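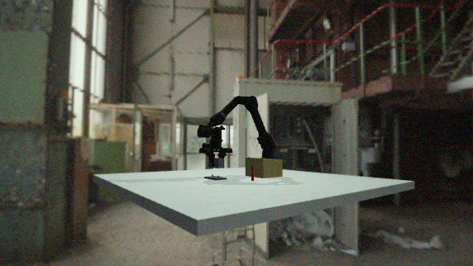
Does the planner fail because the grasp pose is wrong, or because it runs out of time?

Mostly it runs out of time. Of the 300 rollouts overnight, 47 failed, and the logs put most of those down to the time limit. The grasp pose was fine in nearly all of them.

2018-07-21

Peg-to-pad task, Pemeo planner, all in sim. Same hall background as last time, box left where it was to the right of the peg.

I'm not convinced by the headline number. 253 successes sounds good until you look at what the checker counts. It passes a run if the peg's centre is over the pad at the last timestep, and it doesn't care whether the peg is upright. I replayed a handful of passes and in one of them the peg was lying on its side across the black pad, gripper already backing off. Marked as a success. So the real figure is lower and I don't know by how much.

Added an upright test to the checker (tilt of the long axis against the table normal). Haven't rescored yet. Will do that before anyone quotes the old number in the Kovville write-up.

On the timeouts. The arm starts with the elbow high and the gripper over the pad side, so it has to come across to the peg and then go back. The box sits right behind the peg and the planner treats it as a much bigger thing than it is. Found the padding set to 50 mm in the Plovel config. I thought we'd agreed to drop that in January. With that much padding the peg is inside the forbidden zone from the start, and the planner spends its time looking for a way in that it has already ruled out. It gets through when the random seed puts the peg a bit further forward.

Halved the padding and reran seed 141, which had timed out every time. Planned on the first try. One seed proves very little, so the full set is queued again with nothing else changed.

Perception. Żak finds the red peg easily, and I'd be surprised if it didn't: thin red thing on a plain white table with even light. People keep telling me the cluttered old factory behind the table makes this a hard test. I don't buy it. The hall is background, and the crop throws most of it away before the detector runs. If we want to claim robustness we should put clutter on the table, change the colour of the peg, and move the shadows. Until then I'd call it a check that the pipeline is plugged in properly.

The olive box is a different matter. Pose is fine but the size estimate wobbles between timesteps, and the planner rebuilds its collision model each time. Wasteful. Try freezing the box size after the first good detection.

To do:
rescore old runs with upright test
full rerun, halved padding — same seeds
freeze box size, compare planning times
find out who put the padding back
log which limit was hit (time or iterations), the current message says "failed" for both

Rerun is still going. Leaving it overnight and not touching the config.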